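4. Recording a reference episode for the insertion benchmark

This section explains how to record the reference episodes that the Drarkton method needs before any policy is trained or compared. Please complete section 3 (wrist camera and gripper check) first. One person can do everything in this section, but for the first time we recommend two people, one at the robot and one at the keyboard.

The method compares two ways of choosing the start pose. In the fixed condition, every episode starts from the same stored pose. In the spread condition, the start pose is drawn from a small volume in front of the fixture. Retno Subramaniam found in the pilot that the spread condition needs more care at recording, because a bad start pose is hard to notice later in the data.

4.1 Before you start

1. Put the robot in manual mode and keep the enable switch within reach.
2. Open the Tikport recorder and load the profile "insertion_ref".
3. Check that the wrist view is live and that both fingertips stay inside the picture during a slow open and close.
4. Write the condition (fixed or spread) in the session field. The field cannot be changed after the first episode is saved.

CAUTION: Do not put your hand between the fingers and the fixture plate while the recorder is armed. The arm can move when the start pose is loaded.

4.2 Setting the approach

1. Jog the gripper until it is in front of the target on the plate.
2. Lower the speed to 3 percent.
3. Move forward in small steps. Watch the wrist view, not only the arm - the distance is easy to misjudge from the side.
4. When the fingertips are inside the pocket, stop and press "Store contact pose".
5. Move back along the same line and press "Store start pose".

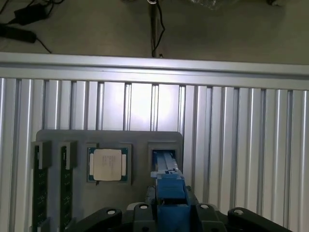 Wrist camera views from the benchmark cell.
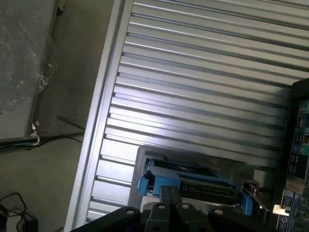
6. Run the approach once without recording. If the fingers touch the border of the pocket, delete both poses and repeat from step 1.

NOTE: The ribs on the fingers can catch on a sharp border. If you feel resistance in manual mode, do not push. Go back and correct the angle first.

4.3 Recording

1. Press "Arm". The recorder waits for the first motion.
2. Perform the insertion. Use one continuous movement if you can. Short stops are allowed and they are kept in the data.
3. Press "End" when the gripper is back at the start pose.
4. Mark the episode as success, partial or failure. Failures must be kept also, the analysis in section 6 uses them.
5. Repeat until you have 80 episodes for the condition.

Please do not change the lamps between the two conditions. In the pilot, the glare on metal surfaces moved when a lamp was turned, and Viktória Nyitrai had to remove one full session from the comparison.

4.4 Checking the result

Open the session in Majumder and run "Validate". The tool lists episodes with missing frames or with a start pose outside the allowed volume. In our pilot we recorded 2072 episodes and 2031 passed this check. Most of the rejected ones had a camera delay at the beginning.

If a session has many rejected episodes, restart the recorder and test the camera delay again (section 3.4) before you record replacements. Give the replacements new episode numbers - do not overwrite the old ones.

When validation is finished, copy the session folder to the Rudlow share and continue with section 5.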